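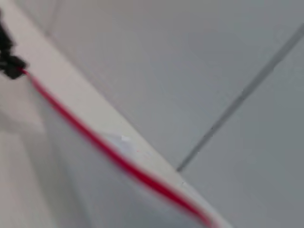 Broleck 78 work shelf: review after one winter and one summer

October, by Ronja Eide
Reading time: 2 min
Search reviews, guides, parts Go

The Broleck 78 is a plain white shelf with a red stripe along the front side. It takes its name from its width in centimetres. Mine replaced an older Ó Riain shelf which had begun to sag in the middle, and it has held small tools, a radio and a row of paint tins ever since.

Fitting

You get the panel, two brackets, a bag of screws and a folded sheet of drawings. No wall plugs are supplied, so check what your wall needs before you start. The drawings are clear until the fourth step, where the bracket is shown from behind and the arrow points at the wrong hole. If you follow the arrow, the shelf sits tilted forward. Use the upper hole.

Fix the first bracket loosely, rest a level across both, then mark the second. Tighten the wall screws before you put the panel on. The panel screws go in from below and are short enough not to come through the top. The pilot holes were clean on mine. Cathal Lynch fitted the same model in his utility room and had to clear one of his with a fine drill bit.

Load

The maker gives a limit for the whole shelf and a lower one for the unsupported stretch between the brackets. I was more interested in the second. I placed 3000 g at the centre, left it overnight, and put a straight edge underneath in the morning. There was no bend I could measure. I then placed 3000 g at each end, outside the brackets, with the same result. Those are modest weights, well inside the stated limit, but they match what I keep on it. I have not tested it to its limit and would not use these results to argue that it reaches it.

The brackets are the stiffer part. When you press down on the front, the movement is at the wall plugs, and better plugs will do more for you than a thicker shelf would.

Surface and edge

The top is smooth and a slightly warmer white than the wall behind mine. It reflects a ceiling light strongly. With a single bulb overhead you get one bright patch which moves as you do, and small screws are hard to pick out inside it. A lamp placed to one side cures this.

Paint wipes off the top if caught early. Pencil comes off with a damp cloth. Thinners left a dull mark within a minute, so keep a tray under anything that drips.

I expected to dislike the red stripe and have come round to it. It shows where the front stops, and I no longer catch my sleeve on the shelf in poor light. It also shows dust less than the white. Ends and corners have not chipped, though the left corner has taken several knocks from a stepladder.

Compared with the Prutach

Clodagh Daly lent me her Prutach shelf for a fortnight. It is deeper and has a raised lip at the back, which stops pencils from rolling into the gap by the wall. The Broleck has no lip and I miss one. The Prutach brackets, on the other hand, stick out past the front by a finger's width, and you find them with your head when you stand up.

Faults

The wrong arrow in step four. No plugs in the box. The screw caps are a brighter white than the panel and two of mine fell off by spring. Spare caps can be ordered from the maker, but postage costs more than the caps do.

Verdict

A sound shelf for light tools and tins, easy to level once you ignore the drawing. For heavy items I would choose the Prutach and mount it higher. I have since bought a second Broleck for the other wall and used longer screws.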